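Home | Products | Reviews | Interviews | Forum | About

Search this site Enter keyword Go

Interview: Hae-won Ryu on the Anard practice kitchen

Hae-won Ryu does not like the word "simulator" very much. When I used it in my first question, she made a small face and corrected me in a friendly way. "A simulator is the engine," she said. "We sell the rooms. You bring your own arm, and you put it in our kitchen, and you see what your program does there."

She is the product lead for Anard, a software kit from the small company Undell, in Sumton. The kit contains 5 kitchens made in the computer, together with food, dishes and packages that a robot arm can pick up, push or drop. The customers are mostly small teams who write control programs and do not want to try every new idea on a real machine. I visited the Undell office on a Saturday, the only day when both of us were free, and we talked for most of the morning.

I asked her first how the kit began. Before Undell, she worked for a company called Troncoso, which made equipment for bakeries. "We had one arm and eleven people who wanted to use it," she told me. "There was a paper on the door with the hours. I had Tuesday evening, and if my program had a mistake at the start, then my Tuesday was finished." She began to draw a simple kitchen on her own computer so she could find the mistakes before her turn came. Her colleagues asked for copies. The first version had one counter, one cup and a floor that the cup sometimes fell through.

The present version is number 6, released in September. It comes with 346 objects, and according to Ryu most of the working hours went into these and not into the rooms. Each object has a weight, a friction value and a shape for collisions, and all of these can be changed in a plain text file. "A customer wrote to me that our cucumber is too slippery," she said, laughing. "I went to the shop and bought three cucumbers. He was right, so we corrected it."

I have used the trial version for two weeks, and I told her what I liked and did not like. The installation was easy. The rooms load quickly on my old desktop. The manual, however, is hard to follow in the chapter about connecting a hand with many joints, and I had to write to the support address twice. Ryu did not argue. "That chapter was written by me, at night," she said. "We are doing it again with pictures." The answers from support, I should add, came the same day and were polite.

The price was the next subject. Undell asks 1888 dollars for a license for one team, paid once, with updates for up to two years. For a school this is a lot of money, and I said so. She answered that schools can write to the company and receive a lower price, but she did not want me to print the number, because it depends on how many students there are.

We then moved to her desk, and she opened one of the kitchens to show me how she checks a new hand before she lets it touch anything. 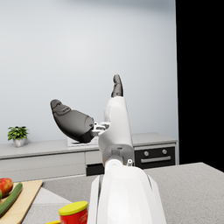
She is strict about this step. "People want to grasp something in the first minute," she said. "I tell them, open the fingers, close the fingers, turn the wrist. Look at the joints. If the thumb shakes when it holds nothing, it will be worse when it holds an egg."

I asked if a program that works well in Anard will also work well on a real arm. She thought for a while before she answered. "Sometimes. The big movements, yes, I am quite sure. The touch — no, I would not promise it. Soft things are still difficult for us. A bag of bread is a terrible object." She would like to have cloth and soft bags in the next version, but she gave no date for it. Liquids are not planned at all.

What she hears most often from customers is a request for more mess. Real kitchens have crumbs, wet places, a spoon left in the wrong corner. At present the user must place such things by hand, or write a small script that throws them around. Ryu showed me her own script, which is short, and she told me it will be included for everybody in the next update. Some of the objects landed in strange positions when she ran it, and one plate stood on its edge against a wall for a long time. She let it stay there while we finished our coffee.

The trial version of Anard can be requested from Undell and runs for 30 days.

Contact | Privacy | Copyright, all rights reserved | Back to top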